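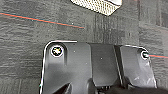

Trick Class Questions

Answers to what people ask most before signing up for trick classes at Merkby. If your question is about puppy kindergarten or boarding, use the contact form instead.

How old does my dog have to be?

Dogs can start Tricks 1 at six months. Younger puppies do better in the puppy group, where the sessions are shorter. There is no upper limit. Older dogs skip the jumps and anything that involves standing on the hind legs.

Does my dog need to know anything first?

A sit and a fairly reliable recall indoors. Your dog should also be able to work ten feet from another dog without barking the whole time. If you are not sure about that last part, book a short visit before you pay for the full course.

How long is a course and what does it cost?

Each course runs 9 weeks, one class a week, 50 minutes a class. The fee is $369 and covers one dog and up to two handlers. A second dog from the same household needs its own spot.

What gets taught in Tricks 1?

Hand target, spin both ways, paws up, back up, go around a cone, and take a bow. The last two weeks are for putting three or more of them in a row. Tricks 2 adds object work, such as picking up a toy and dropping it in a box, and starts on distance.

Clicker or no clicker?

Either one. A short word like "yes" works as a marker if you say it the same way every time. Clickers are for sale at the desk, and we have a quiet one to lend for dogs who startle at the regular kind.

My dog knows the trick at home but not in class. What is going wrong?

Probably nothing. The room is new, there are other dogs, and you may be standing differently than you do in your kitchen. Go back to an easier version for a few repetitions. If you have been using a treat in your hand to guide the dog, check whether he is following the treat or the signal. Many dogs who "know" spin have only learned to follow food.

How much should we practice?

Two or three sessions a day, three minutes each. Stop while the dog still wants more. Missing a day does no harm.

What treats should I bring?

Soft, pea-sized, and something your dog doesn't get at dinner. Bring more than you think you need. Please do not bring peanut butter or anything crumbly.

Can my child handle the dog?

Yes, from age 9 with an adult in the room. Children under that age can watch from the chairs.

What is the Odoi title?

Odoi is our in-house trick test. The list has 62 tricks on it and your dog needs 14 of them for the first level, shown on cue with no food in your hand. You get two tries at each trick. Tests are held in June at the Tulell building, and you do not have to be a current student to enter.

What happens if I miss a class?

You can make up one class per course in another group at the same level, space permitting. Handouts go up on Flellelska, the student page, the evening of each class - your login is in the welcome email.

Can females in season attend?

No. Tell us as soon as you notice and we will move the remaining classes to the next course at no charge.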